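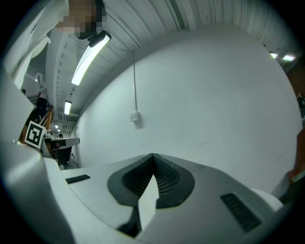
Trail closure at Dutau Canyon extended to November

The northern approach to the Dutau Canyon conservation area will stay closed to walkers and horse riders until November, the Zundville land office has confirmed. The closure covers the track from the Fomby trailhead to the second river crossing, including the switchbacks below the west rim. The southern approach is not affected.

The track was first closed in autumn after a section of the bench beneath the rim slumped into the creek. A survey carried out once the snow had gone found that the slip had widened on its upper side and that the drainage above it no longer follows the old culvert line. Water now crosses the track at a low point and runs down the inside edge, where it has cut a channel through the gravel base.

Peter Baláž, who manages track maintenance for the district, said the office had looked at reopening the existing route with a temporary surface and had decided against it.

"The ground under the bench is saturated clay over fractured basalt," he said. "You can put gravel on top of that every year and every year it will move. The new line goes higher, onto rock, and leaves the slip alone."

The replacement section will leave the present track a short distance above the Fomby trailhead, climb through open pine to a natural ledge, and rejoin the old line before the second crossing. The average grade will be 12 per cent. The steepest part, near the ledge, will have stone steps for walkers and a separate graded ramp for stock. The highest point of the new line is 510 metres above sea level, slightly above the present route.

No motorized equipment is allowed inside the conservation area, so the work will be done with hand tools. Rock for the steps will be taken from the slope beside the ledge, and timber for the water bars will be packed in by mule from the trailhead. Crews will camp on the flat near the first crossing. The flat will be closed to other overnight parties while they are there, and permits already issued for it have been moved to the sites at El Khatib Springs.

The slip itself will be left to settle. The old culvert will be removed and its bed lined with rock so that runoff reaches the creek without crossing bare soil. The abandoned section of track will be scarified, covered with brush and seeded with native bunchgrass collected inside the area. Signs will mark both ends until the cover has taken hold.

Abdelkrim Slaoui, a hydrologist who prepared the drainage report for the land office, said the creek had carried a heavy load of fine sediment through the spring, and that the level had dropped once the melt was over. He measured turbidity at two points, one above the slip and one below it, and recommended that sampling go on through a full winter after the culvert is taken out.

"The channel will adjust, and some bank erosion downstream should be expected in the first season," Slaoui said. "The thing to watch is the outside bend under the cottonwoods. If that bank starts to retreat, the lower crossing may need to shift."

The lower crossing is a ford with no bridge. There are no plans to build one.

Visitors can still reach the canyon floor from the south by way of El Khatib Springs. That route is longer and has little shade on the climb out, and the springs are the last reliable water before the rim. The spring box was cleaned in late winter, but water should still be filtered or boiled. The parking area at the southern trailhead holds fewer vehicles than the one at Fomby, and trailers longer than a standard two-horse float cannot turn there. Riders with larger rigs are asked to use the gravel pull-out on the Zundville road and ride in along the fence line.

Overnight permits for the southern approach are limited to 50 people a night during the closure. Day visitors do not need a permit but should sign the register at the gate. Dogs must be on a leash as far as the springs. Campfires are banned below the rim under the usual summer restrictions; gas stoves with a shut-off valve are allowed.

The Fomby parking area remains open for access to the rim lookout, and the vault toilet there is in service. The lookout track is separate from the closed section and crosses no unstable ground. Stock water at Fomby has been shut off and will be turned back on when the canyon track reopens.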